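Handheld Gripper Capture: Working Practice for Household Sites
Prorkomix field notes, page 2
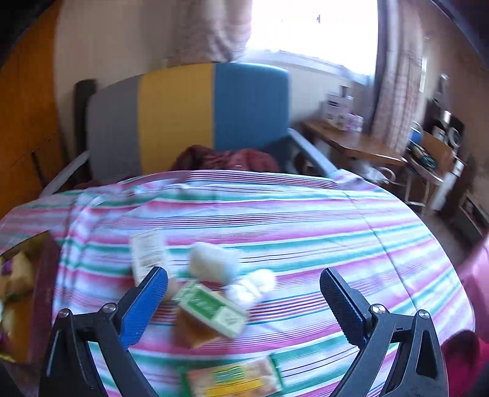 The practice described on this page applies to all household recording done with the hand-held gripper under the Rivcombe program. It covers site setup, object selection, the opening position of the tool, and the checks made before a recording is accepted. It does not cover fixed-arm work, which has its own page. Operators should read it once in full before their first site and keep the short form with the tool case.

Bedroom sites, clear-up task

The duvet is the work surface. Its stripes and its soft folds are left as found. Operators do not smooth the fabric, tuck it in, or place a board under it. Small food items lie in a loose cluster on the bedding, and both fingers stand open over them.

Recordings begin with the fingers fully open and the items in view between or beyond them. A recording that begins with an item already held is rejected at review, whatever happens later in it.

Object selection

Items in one cluster should differ in shape, stiffness and surface. The set on the duvet includes a white paper packet, a green-and-white box, a sealed cup with amber contents, a wrapped bar and two soft white items. Sealed cups are lifted by the side wall. The lid is never used as a grip point, even where the rim offers a better hold.

Packaging stays closed for the whole session. A packet that splits is taken out of use, and the session number is entered in the site log with the word "split" and nothing else. Descriptions of the damage go in the comment field.

Open containers, such as the one with fruit at the side of the bed, may stay within reach of the tool. They are not to be picked up or moved with the gripper unless the task sheet names them.

Finger and pad condition

Both fingers carry blue ridged pads on their inner faces. Pads are wiped with a damp lint-free cloth before each site and again after any contact with food residue. They are air dried. Solvent cleaners lift the adhesive at the pad edge and are not permitted.

The screws on the black finger frames are checked by hand at the start of the day and after any drop. A finger with a loose screw is withdrawn. It is not tightened on site. Pads are replaced at 250 grasps or when the ridges show wear, whichever comes first. Replacement sets are drawn from the Pilkington store under part number 3958, and the old pads are returned in the same bag.

Room and light

The window behind the headboard is very bright. Curtains at household sites are left as the resident has them. Exposure is locked on the work surface before recording, and a white window in the background is not grounds for rejection. A white work surface is.

Shelves, desks and cables at the edge of the room stay in place. Operators check printed material for names, addresses and account numbers before starting. Anything readable of that kind is turned over or covered with the resident's agreement. Product labels may remain.

Bedding and clothing may be moved only if they prevent a safe reach. The move is logged. Nothing is moved after the first recording of a session has started.

Handling speed and contact

Approach is made from above or at an angle, with a short pause before the fingers close. The closing motion should be continuous. If the grasp fails, the operator opens fully, backs off and tries again within the same recording. Failed attempts are kept and labeled as such in Melodeck. They are not trimmed.

On soft bedding the finger tips will press into the fabric. Light contact is accepted. If the fabric is caught between the pads, the item is released and the attempt is labeled "surface pinch."

Session limits

A session is limited to 42 recordings per room. Longer sessions produced more labeling errors in the first round of review, mainly wrong item names and missed failures. A break is taken before the next room, and the exposure lock is set again from the start.

Review and changes

Requests to change this page go to Gholamreza Asadi, who maintains the text. Include the section title and the session number that raised the issue. Sites recorded under the earlier version do not need to be repeated.

Last revised 2025-02-13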